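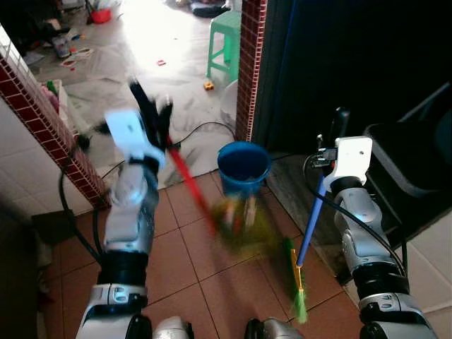 Jelton two-armed home robot: can it sweep my floor yet?

My rating: 3 out of 5

I have wanted a machine to do my sweeping for as long as I've had floors. I own a little round vacuum already and I'm fond of it, but it chokes on paper scraps, it gets lost around doorways, and it has never once emptied itself without my help. So when I got the chance to spend 21 days with the Jelton I said yes before I'd even heard the price (it's $1,403 a month to rent, and I'll come back to that).

The pitch is simple. Two arms, a hand on each, and it uses the stuff you already own. You don't buy special brushes or pods or a docking tower. You give it a broom and a long-handled dustpan, you tell it where the mess is, and off it goes. I loved that idea! I have a closet full of perfectly good brooms.

Setup took me most of an afternoon. The Malby app wants you to walk it through every room and name things, and it lost my kitchen twice. My friend Kanokwan Duangkaew came over and got it going in about the time it took me to make tea, so some of that may be me. The instructions are thin, though, and the page on hands is just one drawing with arrows.

Now the sweeping. Think about what you do with a broom and a dustpan for a second, because I never had. One hand is holding a pan at an angle so the lip stays flat on the floor, the other is pushing crumbs at it, and the whole time you're shuffling backward to get that last gray line of dust. It's a lot! The Jelton does the pushing part pretty well. Long steady strokes on tile, nice even pressure, and it didn't whack the bristles into the wall the way I do. On crumpled paper it was great. On plastic bits and candy wrappers, also great.

Picking the tools up is where I'd lose patience. If the pan is lying flat, the hand hovers, comes down, thinks about it, goes back up, and you stand there wanting to do it yourself. Some mornings it got hold of the handle on the first go. Other mornings I went and folded a load of towels and came back to find it still deciding.
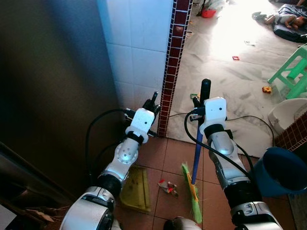
Broom in one hand, dustpan still down on the tiles, and that crumpled bit of paper waiting.

The fine stuff is the real problem. Flour, dust, the sand that comes in on shoes: it gets the first big pile and then leaves a line behind, and it doesn't seem to know the line is there. Grout makes this worse, as anybody with a tiled floor will guess. I'd send it back for another pass and it would sweep the same spot with the same strokes and leave the same line. I ended up following with a damp cloth, so I can't say it saved me the job.

Doorways went better than I expected. Narrow spots with a wall on both sides are awful for me with a full-size broom, elbows everywhere, and it managed to keep both arms in front and work through. It was slow, but it didn't get stuck the way the little vacuum does. It also coped with a cable across the floor, which impressed me.

And then there's the lift, when it raises the pan with the dirt in it. I held my breath every time. You want the pan tipped back a little so nothing slides out, and mostly it got that right. I had two proper spills in the whole three weeks, which is better than my own record.
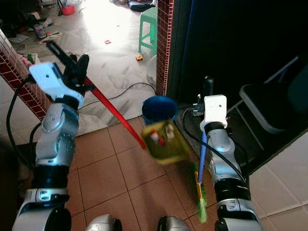 Dustpan up off the floor with red and white bits in it.

I did look at the others. The Stoker is cheaper but has one arm, so you'd be kneeling there holding the pan for it, and no thank you. The Atanasov has a lovely soft grip and a much better app, but the demo I saw was all laundry and dishes, and when I asked about floors the sales guy changed the subject.

What I liked: uses normal brooms, gentle on walls, good with paper and bigger bits, good in tight spots.

What I didn't: slow pickup, leaves fine dust, setup is a pain, and the arms need more elbow room than my laundry nook has.

A hallway that takes me a few minutes took the Jelton roughly 21, start to finish. If bending and sweeping hurt you, that might be a fair trade and I'd say try a month. For me at that price, no. I sent it back in January and I've asked to be told when the next hand comes out.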